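Home | News | Opinion | Letters | Work & Money | Log in

The robot that washed its own wiring

By Ewan Morrison
September

I have a soft spot for machines that fail slowly. A bang and a puff of smoke tells you to fetch the extinguisher. A machine that carries on politely doing the wrong thing gives you time to make a cup of tea and think about your life choices.

The Ruvo kitchen arm was of the second sort. I spent an afternoon with one at a test flat in Stotport, where a firm called Kiani is teaching it to clear up after people who can't or won't. Its job was the washing up. It had been told to lift a plate out of the sink, put it on the side and come back for the next one. It had managed this 17 times that morning, and everyone was in a good mood.

On the next go it caught its own cable. The slack that should have stayed behind the wrist slid over the edge of the sink, and the arm, feeling a bit of drag, did what it had been taught to do when a plate feels heavy. It pulled harder. More cable came down. It pulled again.

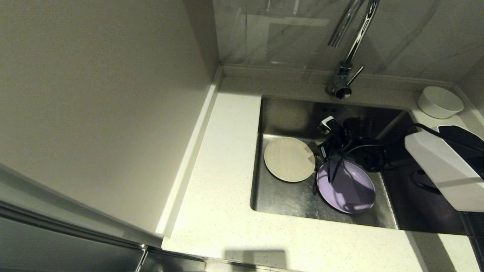

Amna Yousafzai, who runs the trials, pressed the stop button at this point, and I would like it noted that a human being did that. The arm had no complaints. Its screen said "Task in progress" in a friendly green. As far as the software was concerned, there was a plate down there somewhere and it was only a matter of time.

The tap was off, and the firm keeps the water shut off at the wall during trials, so the worst that came of it was a long silence and a search for a torch. But the thing is being built for kitchens, where I'm told water is quite common. I asked whether it could tell a wet sink from a dry one. There was some talk of a later version.

I was then shown the safety file. It runs to 60 pages and I read the lot on the train home, so you needn't. It is very good on fingers. It is good on pets, toddlers and hot pans. There is a thoughtful page about wedding rings. On the matter of the robot's own leads it has one sentence, which says that cables should be "managed appropriately". I have seen the same wording in the booklet for my hedge trimmer, and I have mended that lead twice with tape.

Anil Annamalai, who fits these arms, told me the cure is dull. You run the wires inside the casing, or you clip them short, and you fit a cheap sensor that makes the arm let go when something tugs back. The Brakow arm, an older and uglier machine, has had all this for years. It is also slower, and it looks like a drainpipe, so no one puts it in a brochure.

My worry is less about this one sink than about where we've learned to look. We picture the robot turning on us, and we write rules for that. Hardly any of the rules deal with a robot that is mildly confused and very determined, although anyone who has shared an office could have told us which to expect. Kiani wants 3,000 arms in homes before it slows down to fit the clips. I'd fit the clips first, and I'd make the stop button a good deal bigger.

Comments

Anum Sial
Retired electrician here. "Managed appropriately" is what people write when they haven't decided who's doing it.

Arvo Väisänen
We had a Brakow at work. Ugly, yes. Never once tied itself up. Did drop a tray of eggs.

stotport_lad55
My husband also leaves things in the sink with great confidence. What does the arm cost?

Anum Sial
@stotport_lad55 More than a bowl and a sponge, I should think.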